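Erdale Household Plastics Survey: README

Version 5

What you get

One table, plastics.csv, with 2,284 rows. Each row is one plastic item that a household in Erdale threw out or put out for recycling during November. There is also a short file of resin codes and a folder of scanned tally sheets, for anyone who wants to check our typing against the handwriting.

Please read the section on weaknesses before you quote a number from this. Version 3 was quoted in a local newsletter as proof that Erdale "recycles most of its plastic." The table can't show that, and it couldn't then either.

How it was collected

We mailed tally sheets to 1,000 addresses and got 233 back. Households wrote down each item, guessed its weight class, copied the resin code if they could find one, and marked which bin it went in. Nothing was weighed. An earlier draft of this file described the weights as "measured," and that was wrong.

Jennylyn Macaraeg typed up the sheets and made the coding calls. Where she couldn't read an entry she left it blank, and I would ask you to leave it blank too. Filling those cells with the average makes the charts smoother and the results worse.

Columns

household: a number with no link to the mailing list
item: free text, spelling left as written
shape: bottle, tub, film, rigid other, unknown
resin: 1 to 7, or blank
weight_class: light, medium, heavy (the household's guess)
bin: recycling, trash, other
label_claim: any green wording the household copied from the packaging

Known weaknesses

People who mail back a tally sheet about their trash are not like people who don't. I expect them to recycle more, and I have no way to say how much more. Weighting by street, as someone suggested for version 4, would not fix this. It would only make it harder to see.

The bin column records where an item was put. It says nothing about where the item ended up. Sorting losses, rejected loads and resale are all outside this survey, and we have seen no figures on them that we trust enough to include.

The label_claim column is mostly a record of marketing. "Recyclable" and "made with recycled content" mean different things, and many households copied one when the package said the other. We found this by going back to a few packages and stopped checking after that, so assume the error runs through the whole column.

"Rigid other" is a catch-all and it shows. It holds hangers, caps, broken toys, brackets and anything else that is hard and isn't a bottle or a tub. Curved or odd-shaped pieces without a resin code nearly all landed there. Treat any trend inside this group as noise.
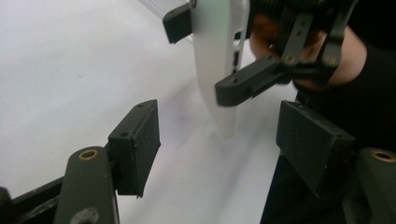 Curved white plastic piece, held over a white tabletop.

Changes since version 4

Removed the "recycling rate" column. It was bin divided by total, given a name it hadn't earned.
Split film from rigid other.
Restored original spelling in the item column. The Prerex cleanup script had merged "lid" and "lids" but also "tub" and "tube."

Not included

The Galtov and Amegashie street counts used a different form and asked about bags only. Combining them with this table has been tried and I don't recommend it.

Use

Free for any purpose. If you publish a percentage, publish the number of sheets returned next to it. Corrections go to Jennylyn, with the household number and the column name.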